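机器做家务，还差在哪一步

关于机器能否承担家务和车间杂务的讨论，近来多由演示视频引发。叠衣、擦桌、装箱，画面流畅，配乐得当，观者容易得出结论：余下的只是价格问题。本文认为这一判断为时尚早。就目前可以核实的情况看，机器在若干单项动作上已有实质进展，但在"把一件杂务从头到尾做完"这一标准上，仍与一名普通成年人存在明显差距。政策制定、采购安排与公众预期，都应以后一标准为准。

一、"能做"一词的三种含义

讨论之所以纷乱，部分原因在于各方所说的"能做"并非同一件事。

第一种含义是做成过。在固定光照、固定台面、反复布置的条件下，机器完成过一次或若干次指定动作。多数公开演示属于此类。第二种含义是做得稳。同一动作在一个班次内重复执行，失败率低到无须专人看守。第三种含义是交得出去。使用者离开房间，回来时事情已经办妥，期间没有东西损坏，也没有东西不知去向。

工厂自动化的成功大多建立在第二种含义之上，其前提是对环境的严格约束：物料由料盘定位，来件姿态一致，通道不许堆放杂物。家庭对服务的要求属于第三种，却几乎不提供上述任何一项前提。把工厂的成绩直接换算为家庭的前景，在逻辑上缺了一段。

二、一份试用记录所显示的情况

从事服务机器人集成的Imovar公司曾在一处配件分拣车间试用双臂设备，任务是将退回的小件商品分类装盒。据该公司项目负责人Albane Guillot在内部交流会上的介绍，试用期间共记录抓取2,477次，其中152次需要人工介入。

对这组数字可以有两种读法。乐观者会指出，绝大多数抓取无须帮助，这在若干年前难以设想。审慎者则会注意到，介入并不均匀分布。硬质、规则、单独摆放的物件几乎不构成困难；介入集中于绳、链、软带以及相互缠绕的物件。分拣主管需要始终留在工位附近，节省下来的工时因此远低于按抓取次数推算的结果。Guillot的原话是："人可以少动手，但还不能走开。"

笔者认为这句话比成功率更能说明现状。一项服务的价值，很大程度上在于使人得以离开。凡是仍须有人在场等候的自动化，其成本便不能只算设备与电费。

车间方面随后作了调整，要求退件人将链类商品单独装袋。介入次数应声下降，设备的表现明显改善。这一做法在经营上完全合理，但也应当承认，改善来自任务的简化，能力本身并未因此提高。家庭中没有人能够对家人提出同样的要求，至少不能长期有效地提出。

三、杂务的难处在于没有边界

与车间相比，家务还有一层困难，即任务本身缺少明确的终点。"收拾桌子"四个字，包含哪些东西应当留下、哪些应当归位、哪些属于他人不宜移动。这类判断依据的是住户的习惯，极少写成文字。

Dulteo家庭服务事务所从事入户整理多年，其培训教材规定新员工须先跟随熟手完成19户，方可独立上门。教材编写者Zane Bite解释，动作要领半天即可讲完，其余时间都用于学习询问：何时应当问，何时不应当问。一名员工若对每件物品都请示，住户会觉得不如自己动手；若一概不问，迟早会把不该丢的东西丢掉。

目前的机器在这两端之间尚无可靠的中间状态。较为谨慎的系统频频停顿，较为果断的系统则会以同样的果断犯错。语言模型的引入改善了指令理解，使机器能够听懂"把首饰收起来"这样的说法，但听懂与办妥之间仍隔着手的问题。

四、手的问题

收纳首饰是一个适当的例子。它不费力气，一名儿童也能胜任，因而很少有人把它列入困难任务。然而它几乎集中了目前夹持技术的全部弱点。

两指夹爪适合抓取有两个相对平面的物体。串珠手链没有这样的平面，提起一端，另一端的去向由重力和摩擦决定。编织绳手链放入盒中之后，细绳仍可能搭在盒沿之外，此时应当判定为已完成还是未完成，取决于评判者是否在意。两条手链一旦缠在一起，问题便由抓取变为解结，而解结所需的触觉与双手配合，属于另一等级的难度。小发夹与带饰物的戒指尺寸有限，指端衬垫稍宽，便会遮住目标或将其推远。

桌面条件同样值得一提。实验台多为单色，家中的桌面则常有图案。印花中的圆点、花朵和珠串，在形状与颜色上都可能与真实的小件相近。人以一瞥即可分辨，视觉系统则须依靠深度信息，而小件恰恰薄到接近深度测量的误差范围。 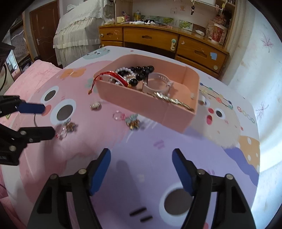 五、采购与评价的几点建议

基于上述情况，对于有意引入此类设备的机构，包括养老院、宿舍管理单位和中小型车间，笔者提出以下意见。

其一，验收应以完整任务为单位。供应商提供的单次抓取成功率可以作为参考，不宜作为付款依据。一项任务若由40次抓取组成，单次成功率即便看来很高，全程无误的概率仍可能低得难以接受。

其二，应当如实记录人工介入，包括介入的时长和看守者因此不能从事的工作。Valtisus公司的租赁合同已将看守工时列为单独条目，这一做法值得推广。

其三，环境改造的费用应计入总成本。更换桌面、统一容器、要求使用者改变摆放习惯，都是真实的支出，只是往往不出现在报价单上。

其四，对软质、细小和易缠绕的物件，现阶段宜继续由人承担，并在岗位安排中予以确认，以免在引入设备之后，将最费神的部分不加说明地留给原有员工。

有意见认为，此类审慎态度会拖慢技术进步。这一担心可以理解，但依据不足。扫地机器人之所以进入众多家庭，是因为其承诺的范围始终与能力相当，使用者知道它不会上楼，也不会捡起地上的袜子。双臂家用设备若以同样的方式界定自身，市场未必冷淡。Strazds试验室今年六月起改用整任务评分，参评系统的得分普遍下降，各参与方却无一退出，可见业内对较严的尺度并非不能接受。

至于何时能够把一盒首饰放心地交给机器收拾，笔者不拟给出年份。在现有的验收办法改为以整件事为准之前，任何年份都缺少可供检验的含义。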